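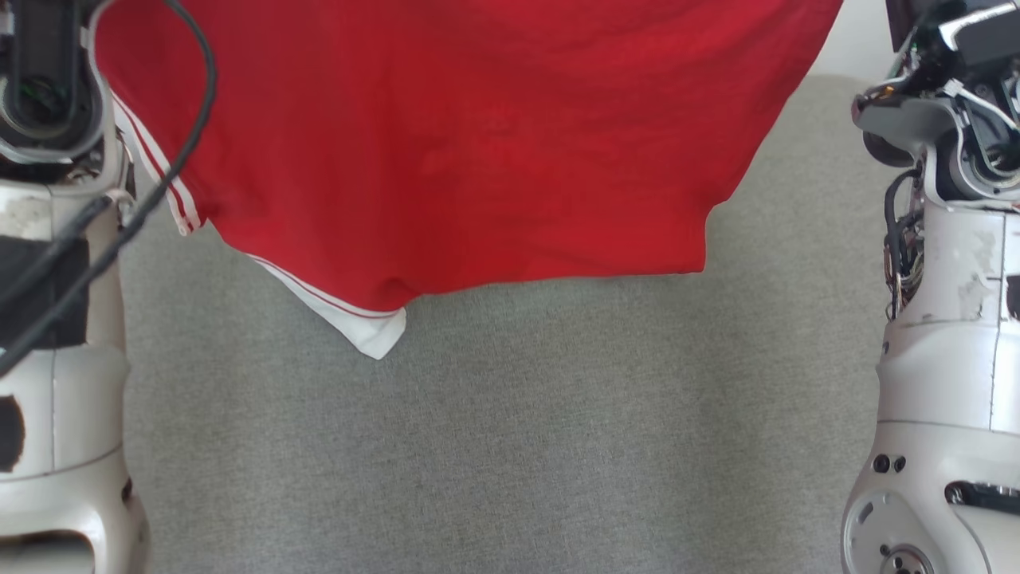
Benstead's old club shirts to get a second life this season

Anyone with a red Benstead shirt stuffed in the back of a drawer is being asked to dig it out, because the club's junior section is growing fast and there simply aren't enough to go round.

The shirt swap was announced on 15/04/2021 and the response has been terrific. In the first week 72 shirts came in, some of them barely worn and a few that had clearly seen plenty of mud (and plenty of washing powder) over the years.

Neema Odera, who coaches the under-nines, came up with the idea after a run of phone calls from parents whose children had shot up over the winter.

"You buy a shirt, they play in it for a bit, and the next thing you know it's halfway up their tummy," she said. "Meanwhile there's a family two streets away hunting for that exact size. I thought, let's get them all in one place and see what we've got. I hoped for a bagful. We had to start a second cupboard!"

Every shirt is washed, shaken out and checked over at the seams, cuffs and hem before being folded and put away by size. Small holes are mended. Anything too far gone for matches goes into the training pile, where a bit of fraying does no harm at all.

The folding has become quite a talking point. Thulani Gumede, whose two girls both play for the club, has been doing a good share of it and has firm views on the best way to go about it.

"Lay it flat, sleeves in, then bring the bottom up," he said. "The thin ones are the worst, they slide about all over the place. You get one looking lovely, you reach for the next and the first has slipped open again. But when you see a whole shelf of red done properly, it's a brilliant sight."
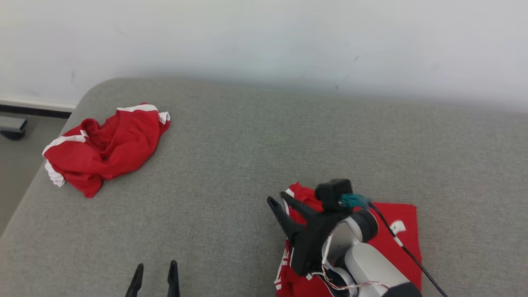
Red kit with white trim during the sorting and folding.

Shirts from any season are welcome, and it doesn't matter whether the trim matches this year's. The league has agreed that junior sides may turn out in a mixture of older and newer strips as long as the main colour is the same, so there could be some very cheerful combinations on the pitch when the summer fixtures get going in June.

Shorts and socks can be handed in too. Shorts are especially wanted in the smaller sizes, where the shelf is looking thin. Please empty the pockets first: the haul so far includes a door key, a conker and a very old packet of raisins.

Families can take a shirt without bringing one in, and there is nothing to pay. The club would like anything outgrown to come back at the end of the season so it can go round again, but no names are being written down.

Donations can be left at the clubhouse on training evenings in a tied bag with the size marked on the outside. Please wash them at home first if you can. Goalkeeper tops are being kept separately, and there are 3 adult ones in green going spare for anybody who fancies a spell between the posts.

Odera is already thinking about boots. "Everyone's got a pair in the garage that nobody fits any more," she said. "Give me a few weeks to finish the shirts and then I'll be round asking for those as well."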